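Harkomlow(ハルコムロウ)

Harkomlow(ハルコムロウ)は、Alteter社が開発・販売しているロボット把持作業の学習用シミュレーションキットである。二本指の平行グリッパーを題材に、机の上や棚まわりに置かれた日用品をつかむ、運ぶ、置くといった作業を、実機を用意せずに手元の計算機のなかで練習し、また評価できるように作られている。大学の演習や高等専門学校の卒業研究、それに小さな会社の試作部門などで使われることが多く、日本語の利用者のあいだでは縮めて「ハルコ」と呼ばれることもある。以下、特に断りのないかぎり第二版について述べる。

概要

本キットは、物理計算と描画を受け持つ本体、日用品の三次元モデルを集めた物品集、部屋や家具の素材を集めた背景集、そして課題の手順書の四つから成り立っている。名称の由来について開発元は詳しく語っておらず、初期の説明書に「響きが気に入ったので」と一行だけ書かれているのが、いまのところ知られている唯一の手がかりである。

この種の製品としては珍しく、見た目の豪華さよりも、始めるまでの気楽さに重きを置いている。箱を開けて(実際には圧縮ファイルを開いて、ということになるが)から最初のグリッパーが動くまでの道のりが短く、はじめてロボットに触れる学生でも、午後の演習一回のうちに指の開閉までは進めるように手順が組まれている。説明書の文章もどこか親しみやすく、つまずきやすい箇所には「ここで一度お茶でも飲んでください」といった一言が添えられていて、これを楽しみに読む利用者も少なくない。

歴史

前身となったのは、Alteter社が社内の研修で使っていた無題の教材である。新しく入った技術者に、座標系の考え方や指先の軌道の作り方を教えるためのもので、当初は立方体と円柱しかつかめない、たいへん素朴なものだった。やがて研修を終えた技術者たちが、家にあるものをまねた形状を少しずつ持ち寄るようになり、物品集の原型ができあがった。

社外向けの第一版では、把持の対象は机上の物品に限られ、背景も無地の床と壁だけであった。利用者からは「動作は素直だが、現実の部屋に持ち出したとたんに認識が崩れる」という声が寄せられ、これが次の版の方向を決めたといわれる。

第二版は2021年8月3日に公開された。背景集が新しく加わり、木目や石貼り、布などの模様を面ごとに貼り替えられるようになったのがもっとも大きな変更点である。あわせて手首に取り付けた視点からの描画が標準となり、それまで別売りだった手順書も本体に同梱された。第二版の試用版は同じ年の6月から一部の学校に配られており、そのときに集まった感想の多くが説明書の改訂に生かされている。

構成

本体

本体は物理計算と描画を交互に進める、比較的おだやかな設計になっている。計算の刻みは利用者が変更できるが、既定の値のままでも通常の課題には差し支えない。刻みを粗くすると動作は軽くなるものの、指と物品がめり込んだり、つかんだはずのものがはじけ飛んだりすることがあるので、説明書では慣れるまで既定値を使うようすすめている。

操作には、画面上のつまみを動かす方法と、短い命令文を書く方法の二通りがある。前者は授業の導入に、後者は繰り返しの実験に向く。両者は同じ記録形式を共有しており、手で動かした軌道をあとから命令文として読み出せるので、「なんとなくうまくいった動き」を文字にして眺めることができる。この機能は地味ながら評判がよく、第一版からの愛用者がまず名前を挙げるのもたいていこれである。

グリッパー

標準で付属するのは、幅の広い掌部と二枚の指板からなる平行グリッパーである。指板の寸法、表面の摩擦、閉じる力の上限などは設定ファイルで変更できる。指先に柔らかい当て物を付けた型も選べるが、変形の計算が加わるぶん動作は重くなる。三本指や吸着式の型は付属しない。これについては要望も多いのだが、開発元は、まず二本の指でできることをじっくり味わってほしいという立場をとっており、いまのところ追加の予定は示されていない。

物品集

物品集には1,793点の形状が収められている。瓶や漏斗、箱、食器、文具といった身近なものが中心で、それぞれに重さ、重心、摩擦の値が与えられている。値は後から書き換えられるため、同じ形の瓶を軽くしたり重くしたりして、把持の安定がどう変わるかを比べる使い方もできる。

分類名にはいくらか癖がある。たとえば漏斗は「台所」ではなく「注ぐもの」に、輪ゴムは「文具」ではなく「伸びるもの」に入っており、初めての人は目当ての品を探してしばらくさまようことになる。検索欄を使えば済む話ではあるけれど、さまよっているうちに思いがけない品に出会うのもまた楽しい、という意見もある。

背景集

背景集は、面の形と面の模様を別々に選ぶ方式をとっている。机や棚の形をそのままに、表面だけを木目から石貼りへ替えるといったことができるため、認識の仕組みが模様に引きずられていないかを確かめるのに都合がよい。模様の向きや縮尺も変えられ、実際の部屋ではまず見かけないような組み合わせも作れる。こうした組み合わせを次々と自動で作り出す機能には「Hutia(フティア)」という名が付いている。

手首視点

手首視点は、グリッパーの掌部の側から作業空間を見る描画方式である。指板が常に画面の手前に入り、その先に物品と背景が見える。全体を見渡す視点に比べて、物品が指や掌部に隠れやすく、背景の占める面積も手首の傾きによって大きく変わる。人間が操作する場合にも慣れが要り、はじめのうちは上下の感覚を失って、あらぬ方向へ腕を伸ばしてしまうことが多い。手順書では、全体視点と手首視点を並べて表示しながら少しずつ移行していく進め方が紹介されている。

課題と評価

同梱の手順書には72の課題が収められている。前半は一つの物品に指を近づけ、つかみ、持ち上げるまでの基本的なもので、後半になると、いくつかの物品が寄り集まったなかから目当てのものを選ぶ課題や、張り出した家具の下から物品を引き出す課題が現れる。

評価は一つの課題につき1,000回の試行を標準とし、物品の置き方や光の向きを毎回少しずつ変えて行う。成功率のほか、指が別の物品に触れた回数、動作に要した時間、途中でやり直した回数が記録される。成功率だけを見ると上出来に思える方策が、まわりの品を押し倒しながら進んでいたとわかることもあり、手順書は記録の全体に目を通すよう繰り返し述べている。

提供形態

利用の形は、教育版、研究版、および遠隔計算サービス「Workneh(ウォルクネ)」の三種に分かれる。教育版は教室単位で利用でき、手順書の解説が手厚い。研究版では設定ファイルのすべての項目が開放され、物品を自分で追加できる。Worknehは評価の試行を遠隔の計算機に任せるもので、一度に申し込める試行は4,000回までと定められている。込み合う時期には順番待ちとなるが、結果は項目ごとに整理された表で届くため、夜のうちに申し込んでおいて翌朝ゆっくり眺める、という使い方が定着している。

評価と批判

好意的な評としては、導入のやさしさと説明書の丁寧さを挙げるものが多い。とりわけ、失敗した試行を巻き戻し、指が物品に触れる少し前から何度でもやり直せる点は、教える側にも学ぶ側にもありがたいと受けとめられている。実機では失敗のたびに物を拾い、並べ直し、ときには床を拭くところから始めなければならないことを思えば、もっともな感想であろう。

一方で、描画の質については意見が分かれる。影の縁が階段状に見えることがあり、陰影の付き方も場所によっては平板である。最新の描画技術に慣れた利用者にはやや古めかしく映るようで、実機への移行を前提とする研究では、別の描画器で作った画像を混ぜて使う例もある。これに対して開発元は、手ごろな計算機で軽快に動くことを優先した結果であると説明している。

また、液体を扱えないことも弱点としてしばしば指摘される。瓶や漏斗が物品集に入っていながら、注ぐという動作そのものは再現できず、分類名の「注ぐもの」が少しばかり寂しく感じられる、という利用者の声が改訂版の説明書にもそのまま載せられている。粒状の物体で代用する方法が付録にあるが、動作はかなり重い。

布や紐についても同様で、第二版では形の変わらない物品としてしか置くことができない。

関連項目

平行グリッパー
把持計画
手首搭載視点
物理シミュレーション
背景の無作為化

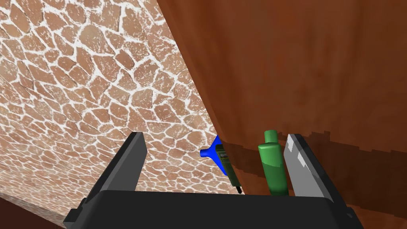 Harkomlowの手首視点による描画。開いた二本の指の先に、緑色の瓶と青い漏斗などが見える。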